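Themen: Haushalt & Küche | Elektrokleingeräte | Dampfgaren

Presseinformation

Arkeo stellt elektrischen Dampfgartopf Virk für kleine Haushalte vor

Einsatz aus Edelstahl, Glasdeckel, Bedienung über einen Drehknopf. Auslieferung ab Dezember

Skelitz. Der Kleingerätehersteller Arkeo erweitert sein Programm um einen elektrischen Dampfgartopf. Das Modell trägt die Bezeichnung Virk und ist für Haushalte mit ein bis drei Personen ausgelegt. Es besteht aus einer beheizten Basis, einem gelochten Garkorb aus Edelstahl und einem Glasdeckel. Die Auslieferung an den Fachhandel beginnt im Dezember.

Virk löst das Vorgängermodell Bredska ab, das mit zwei gestapelten Kunststoffkörben arbeitete. Rückmeldungen aus dem Kundendienst bezogen sich beim Bredska überwiegend auf zwei Punkte: Verfärbungen der Körbe nach längerem Gebrauch und ungleichmäßige Garergebnisse in der oberen Ebene. Die neue Konstruktion sieht nur noch eine Garebene vor. Der Korb sitzt mit einem umlaufenden Rand auf der Basis auf und wird nicht verriegelt.

Aufbau und Dampfführung

Der Boden des Garkorbs ist mit runden Bohrungen versehen. Insgesamt sind es 171 Öffnungen, deren Abstand zum Rand hin abnimmt. Dadurch gelangt im äußeren Bereich mehr Dampf an das Gargut als in der Mitte, wo er ohnehin mit höherer Geschwindigkeit aufsteigt. In den Messreihen des Herstellers lagen die Temperaturunterschiede zwischen Mitte und Rand nach dem Aufheizen bei höchstens 3 Kelvin.

Kondensat läuft an der Innenseite des Deckels zum Rand und tropft von dort in die Basis zurück. Der gewölbte Deckel hält das Tropfwasser von empfindlichen Teigoberflächen fern. Bei gedämpftem Hefegebäck führte Tropfwasser in früheren Geräten zu glasigen Stellen auf der Oberseite.

Die Basis ist cremefarben ausgeführt, ebenso der Griff des Deckels. Auf ein Display und auf gespeicherte Programme wurde verzichtet. Die Leistung wird über einen kleinen silberfarbenen Knopf an der Vorderseite eingestellt. Bei Wassermangel schaltet ein Thermoschutz die Heizung ab; nach dem Nachfüllen muss das Gerät am Knopf erneut eingeschaltet werden.

»Wir haben die Zahl der Bauteile gegenüber dem Bredska deutlich reduziert. Es gibt eine Dichtung weniger, keine Klammern und keinen Zwischenring«, sagt Parisa Rashti, Leiterin der Produktentwicklung bei Arkeo. »Das vereinfacht die Reinigung und die Ersatzteilhaltung. Wer nur den Korb braucht, bestellt nur den Korb.«

Prüfung mit gedämpften Brötchen

Als Referenzgargut für die Abstimmung der Dampfleistung dienten neben Kartoffeln und Brokkoli vor allem gedämpfte Brötchen aus Hefeteig. Der Teig reagiert auf Schwankungen der Dampfmenge empfindlicher als Gemüse. Bei zu geringer Leistung bleibt die Krume im Kern dicht, bei zu hoher Leistung reißt die Haut oder das Gebäck fällt nach dem Abheben des Deckels zusammen.

Im Küchenlabor in Skelitz wurden mehr als 195 Garvorgänge protokolliert. Erfasst wurden Ausgangsgewicht, Höhe vor und nach dem Garen, Kerntemperatur und Zustand der Unterseite. Die Teiglinge wurden ringförmig mit Abstand zueinander eingelegt, da sie beim Garen an Volumen zunehmen und bei seitlichem Kontakt verkleben.

Für die Entnahme empfiehlt Arkeo folgendes Vorgehen: Heizung ausschalten, Deckel zunächst leicht schräg stellen und kurz warten, anschließend vollständig abheben und mit der Wölbung nach oben neben dem Gerät ablegen. Die Brötchen werden einzeln und seitlich gefasst und auf einen bereitgestellten Teller gesetzt. Der Teller sollte so groß sein, dass die Stücke nicht übereinander liegen. Für Küchenzangen mit schmalen Backen gilt, dass nur geringer Druck ausgeübt werden darf; die Oberfläche ist unmittelbar nach dem Garen weich und nimmt Abdrücke an.
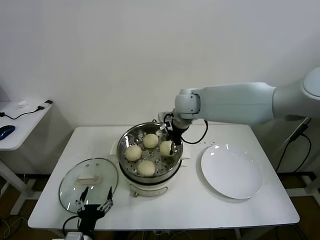
Die Stellfläche muss eben und hitzebeständig sein. Unter Hängeschränken ist das Gerät vor dem Betrieb nach vorn zu ziehen, damit der austretende Dampf nicht auf die Möbelunterseite trifft. Eine Unterlage aus Papier oder Stoff ist technisch nicht erforderlich. Wird sie zum Schutz der Tischplatte verwendet, darf sie die Lüftungsschlitze an der Unterseite der Basis nicht verdecken.

Reinigung und Ersatzteile

Garkorb und Deckel sind spülmaschinengeeignet. Die Basis wird mit einem feuchten Tuch ausgewischt und darf nicht in Wasser getaucht werden. Kalkablagerungen auf der Heizfläche lassen sich mit handelsüblicher Zitronensäure lösen. Teigreste in den Bohrungen des Korbs sollten vor dem Spülgang eingeweicht werden. Alternativ kann der Korb mit zugeschnittenem Backpapier ausgelegt werden, wobei ein Teil der Öffnungen frei bleiben muss.

Korb, Deckel, Deckelgriff und Drehknopf sind einzeln als Ersatzteil erhältlich. Körbe des Bredska passen nicht auf die neue Basis. Für das Vorgängermodell bleibt die Ersatzteilversorgung bestehen, solange Lagerbestände vorhanden sind.

Preis und Verfügbarkeit

Die unverbindliche Preisempfehlung für Virk beträgt 73 Euro. Im Lieferumfang enthalten sind Basis, Garkorb, Glasdeckel und eine gedruckte Anleitung mit Garzeittabelle. Die Tabelle umfasst Gemüse, Fisch, Reis und Hefegebäck und unterscheidet zwischen frischer und tiefgekühlter Ware. Fachhändler können Vorführgeräte über den zuständigen Außendienst anfordern.

Über Arkeo

Arkeo entwickelt und vertreibt elektrische Kleingeräte für die Küche. Das Sortiment umfasst Wasserkocher, Reiskocher und Dampfgarer. Entwicklung, Küchenlabor und Kundendienst befinden sich in Skelitz.

Pressekontakt
Arkeo, Abteilung Kommunikation, Skelitz
Bildmaterial und technisches Datenblatt auf Anfrage. Abdruck honorarfrei, Belegexemplar erbeten.

Teilen (3)

© Arkeo | Impressum | Datenschutz | Kontakt | Nach oben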